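Saturday job, 27/04/2019: looking after the two-arm cell at Tonau. Posting it in bits as I go, mostly so Murali Nadar has something to read before he takes over the weekday checks.

1. Power off at the wall, then wait. Both arms sag a little when the motors let go, so keep a hand under each forearm and lower it.

2. Wiped the rail with a dry cloth. No spray. The last lot of spray got into the teeth and held the dust there for weeks.

3. Checked every screw on both arms with the small driver. Found 2 loose, both at the right wrist. Thread lock on, quarter turn past snug, left alone for an hour.

4. Cable on the left arm had been rubbing at the elbow since March. Kirsten Mogensen wanted it clipped tight to the arm. I tried that and it pulled at the wrist on a full turn, so it has gone back to a loose loop - more slack at the gripper end, less at the elbow.

5. Power on, home the left arm first, then the right. If you home them together they can meet in the middle. Ask me how I know.

6. Zeroed both grippers with the fingers closed. Left was out by a hair. Right was fine.

7. Then a slow run with things on the table. Phone in the middle for the left arm, poker chip case at the back right, metronome against the back wall.
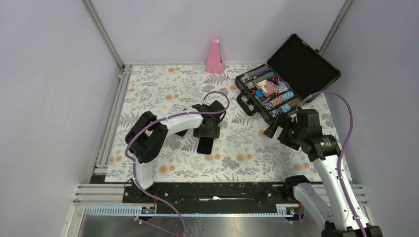 8. Slow run is 27 moves at quarter speed. Keep your thumb on the stop button for all of it and watch the cables more than the fingers.

9. Log says 198 hours since the last grease. Rustent say to do it at 250, but I'll do it next weekend while the covers are easy to get at.

10. Spare finger pads are in the drawer marked Ina. Down to the last pair, more on order.

11. Murali, the stop button sticks a bit on release. Twist it, don't pull it.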